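Storing softcover manuals and textbooks – do they really need to be boxed flat?

Posted by Merja Eskola in Home & Shelves

My late uncle ran a small garage and left me his books. Nearly all are thick paperbacks on cars, engines and body repair, a good many of them in Chinese, from the years he worked abroad. I have one bookcase, a Nowicki with fixed shelves, and it's in a hallway that gets sun until noon or so.

A man at the thrift store told me softcovers must never stand upright because the spines collapse. Then he tried to sell me 19 archival boxes. I'm not convinced. My own paperbacks have stood on a shelf since college and they look fine to me. Is there anything to this, or is it one of those rules people pass along without checking? I'd like to be able to get at the books, since my nephew is learning the trade and reads some Chinese.

Ulla Saarela

I'd be suspicious of the box advice too. Softcovers can stand up perfectly well if the shelf is reasonably full. What ruins them is leaning. A heavy paperback that slouches at an angle for a year gets a twisted spine, and no amount of stacking later will really fix it. So use bookends, and keep books of similar height next to each other.

The big ones are different. If the pages are glossy and the book is wider than your hand can grip comfortably, lay it down. Three or four in a pile is plenty. Put the largest at the bottom, and turn the spines outward so you can read them.
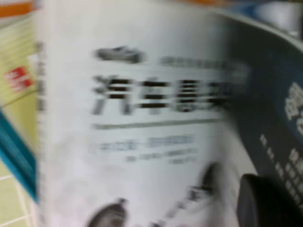 Should white covers be kept out of the sun?

Keep them away from direct light if you can, as white card yellows and the printing on it fades, and a curtain on the hallway window would do more good than any box.

As for cleaning, I wouldn't buy anything. A dry, soft cloth, wiped from the spine toward the open edge, takes off most shelf dust. People recommend erasers for the grubby marks. I've tried it on an old atlas and took some of the ink off along with the dirt, so test a corner of the back cover first.

toolbox_hakwood

just put them on the shelf. my dad had about 90 repair manuals stacked in a shed and every one still opens. garages are full of grease anyway

Nowhere Near Denver

Partly agree with Ulla, but I don't trust hallways. If it's next to an outside wall, pull the bookcase forward an inch or two so air can move behind it. I lost a shelf of paperbacks to mildew one August and the fronts looked clean the whole time. The smell was what gave it away.

I also don't see the point in sorting by author if you can't read the titles. Sort by subject with your nephew's help and put a slip of paper in each book with the English name on it. Plain paper, no sticky notes – the glue stays behind.

Comments

Merja Eskola: Thanks. Skipping the boxes. The curtain I can manage.

gluepot: Sticky notes are fine for a week. Everybody exaggerates this.

Ulla Saarela: A week, sure. Mine had been in there since my sister's wedding.

R. in Tulsa: What were the boxes going to cost? Just curious.

Merja Eskola: He wouldn't give me a price until I said how many. I left.

Related in Home & Shelves

Is a Hakenard shelf bracket strong enough for encyclopedias?
Paperback spine cracked in half, glue or tape?
Getting a garage smell out of old paper
How do you store 2,000 magazines in an apartment?
Cedar blocks near books, good or bad

Contact us | House rules | Copyright the posters | Back to top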